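Halside Shared Workshop
Two-arm sorting build: minutes of the December build meeting

Present: Catherine Mackay (chair), Alvar Backlund, Annunziata Cocco, Gemma Pace (minutes)
Apologies: Esperanza Halvorsen, who sent written notes on item 4
Meeting opened at 7.10 pm in the back bench area.

1. Minutes of the last meeting

Agreed with one correction. Under item 3 the cable length should read 735 mm, not 753 mm. GP to amend the copy in the build folder.

2. Matters arising

The emergency stop has been rewired so that one button cuts both arms. AB tested it with each arm moving singly. A test with both arms moving together is still to do and stays on the list.

The Dellmont power supply has been returned. The replacement has not arrived. CM to chase.

3. Simulation

AB reported. The table model now uses the measurements taken from the real bench, and the arms hang from above in the model as planned for the frame. The task remains as set in the last round: pick up each piece of produce and put it in the tray. The left arm does the picking on its own side of the table. The right arm is kept near the tray and has no picking job at this stage.

AB has run the task 200 times with the start positions of the produce changed each time. 79 runs finished with everything in the tray. Most of the failures came from the grip and few from the path.
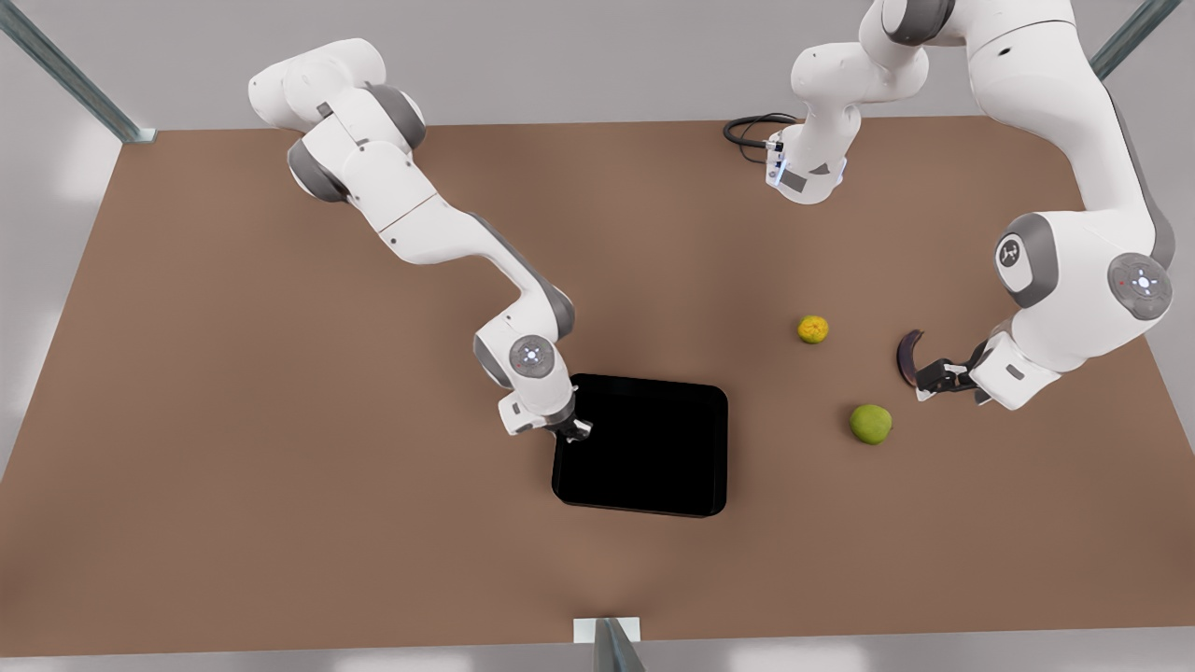 Round items are gripped well if the fingers come down over the middle. The long curved item is harder, as it turns in the fingers when taken near one end. AC asked whether the model treats the finger pads as hard. AB confirmed that it does, and that the friction value was a guess carried over from the Morik sample files. AC thought the guess too low for rubber and offered to measure it with a spring balance and a sloping board.

CM asked whether the arms can touch each other. AB said the planner keeps a fixed gap between the two wrists but does not yet check the forearms. It was agreed that no two-arm motion goes on to the real bench until the forearm check is in.

The tray is fixed to the table in the model. In the workshop it will be free to slide. AC suggested a strip of non-slip mat under it. Agreed.

4. Frame and mounting

EH's notes were read out. The uprights are cut and the corner brackets drilled. She is not happy with the stiffness of the top beam and recommends a second beam bolted alongside the first before any weight is hung from it. AB asked whether a diagonal brace would do the same job with less metal. CM preferred the second beam, as a brace would get in the way of the cables. Second beam agreed.

Fixings: 18 bolts are needed with the extra beam. AC to check the drawer before anything is ordered.

The mounting plate from Sorrentino has its holes slightly out of line. AC will open them up with a file and does not think the plate needs to go back.

5. Gripper pads

Two pad materials were discussed, the ribbed rubber and the softer smooth sheet. The smooth sheet marks easily and AB expects it to need changing often. No decision. Both to be tried in the friction test under item 3.

6. Bench time

GP pointed out that the bench is shared with the clock repair group and that tools were left out after the last session. Tools to be put back on the board and the power switched off at the wall before leaving. The log book is to be filled in each time, including short visits.

7. Actions

AB: add forearm check to the planner; repeat the runs with the new friction value; two-arm emergency stop test
AC: friction test on both pad materials; file the mounting plate; check the bolt drawer; non-slip mat
CM: chase the power supply; buy metal for the second beam
EH: drill the second beam once it is in
GP: correct the last minutes; put the log book by the bench

8. Any other business

AB asked for the old desktop computer to be kept for the simulation and not stripped for parts. Agreed.

Meeting closed at 8.35 pm. Next meeting to be held once the second beam is up, date to be sent round by GP.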